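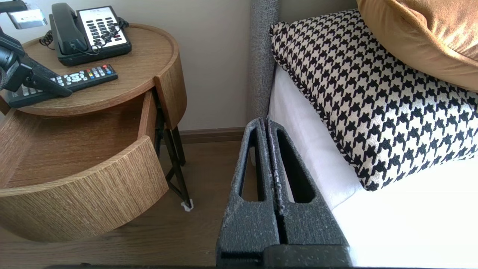 **Subject: Re: [scrapquilts] Marum layout, row assembly and getting it flat**

Hi all,

Catching up on two weeks of digests, and I was so happy to see somebody else taking on the Marum! I finished my top in June and I'm already cutting for a second one, so please forgive the length of this. Quoting the original and then I'll go through it in order, more or less.

> I have the Marum pattern and a big pile of 2 1/2 inch squares, mostly
> shirtings and some older florals. The pattern says 37 across and 37 down,
> which scares me a little. My questions:
>
> Do you sew it in rows or in blocks? I tried three rows and they came out
> three different lengths.
>
> Does anyone press the seams open? My teacher always said never.
>
> How many darks do you need for the diamond to show up? Mine looks like mud
> when I lay it out.
>
> And what did you use for batting? I want it for a full bed, not the wall,
> and I'd like it to hang over the sides a bit.

First of all, yes, 37 by 37 is 1369 squares, and it does sound like a lot when you say it out loud. It goes faster than you'd think. I did mine in the evenings over one winter, and I enjoyed nearly all of it.

**Rows or blocks**

Blocks! I started with rows too and had the same trouble. A 37-patch row has 36 seams in it, and if each one is off by a thread you end up with rows that won't match no matter how you pin. I switched to six-by-six blocks, which should measure 12 1/2 inches before they go into the top. If one is a hair small, you can find the fat seam and fix it in two minutes. Six blocks across gets you to 36, and then the last column and the bottom row go on as single strips. The pattern sheet shows this in a tiny diagram on the back that I missed completely the first time.

One warning. Label the blocks. I used painter's tape with a row letter and a number, and I put the tape in the top left corner every single time so I could tell which way was up. The one block where I skipped the tape went in sideways, and I had to pick out four seams.

**Pressing**

I press open, and I know that's fighting words on this list. With this many corners coming together, nesting the seams gives you neat points but also a lump every two inches, and I quilt by hand, so I feel every lump. Pressed open, the whole top lies like a sheet. I do shorten my stitch a little to make up for it. If you're quilting by machine, I'd say go ahead and nest, your teacher isn't wrong.

Press, don't iron — up and down with the iron, no sliding. Old shirting stretches if you look at it funny.

**The mud problem**

Oh, I had mud. I had so much mud! I counted up my final layout because I wanted to repeat it, and there are 466 darks in it. My first try had plenty of darks too, but a lot of them were really mediums that looked dark next to white shirting. What helped was sorting everything into three shoeboxes and then going through the middle box again under a lamp at night. Anything I argued with myself about stayed medium.

I used 53 different fabrics, and I'd happily use more next time. The older florals are tricky because a big print can read light in one square and dark in the next. I'd keep those out of the diamond's outline and let them play in the corners. Small checks are wonderful for the outline. I bought a bundle of navy checks from Hashemi a couple of years ago and used up every scrap of it, and I would love to know if anybody has seen the same ones lately.

**Batting and size**

The finished top is 74 inches square, so on a full bed it covers the mattress and hangs down ten inches on each side, if you let the foot end do whatever it wants. Most full mattresses are 54 wide and 75 long, so at the pillow end you'll come up short. I added a plain border, five inches all the way around, and that makes it 84. Much better! It still looks like a Marum, and now it tucks.

For batting I used Prakton cotton, the thinner one. It needles beautifully and doesn't feel stiff. I wouldn't pick it for a very cold room, but layered over a blanket it's perfect. Leave it unfolded overnight before you baste, the creases are stubborn.

**Thread**

You didn't ask, but the Senon piecing thread in light gray disappeared into nearly every color I had. The small spool is 525 yards and I went through more than one, so get a couple up front if your shop only carries it now and then.

I'm still undecided about binding on the new one. The first has a straight navy binding, and I keep thinking a scrappy one from the leftover squares would be fun, joined end to end — has anybody done that with pieces so short? I worry about all those seams at the fold.

Please post your layout when you've re-sorted, mud and all. I'd love to see those florals.

Happy piecing!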